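Cular Household Chores, produce subset

Cular collects short demonstrations of kitchen and table chores for training gripper policies. This subset covers sorting loose fruit on a tabletop. It holds 1000 episodes recorded with a hand-held two-finger gripper; 91 are reserved for testing.

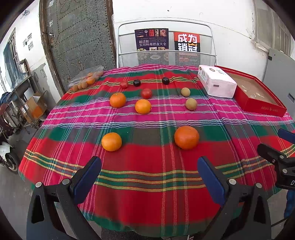
Fig. 1. Gripper view, fingers open over a plaid tablecloth with loose fruit.

Known limits

Policies trained on this subset are not ready for unattended use in a home. Our baseline, Mulligan, confuses fruits of similar color and size, and patterned cloth makes its grasp points drift. Force is not recorded, so bruising cannot be scored.

Maintainer: Lama Hakim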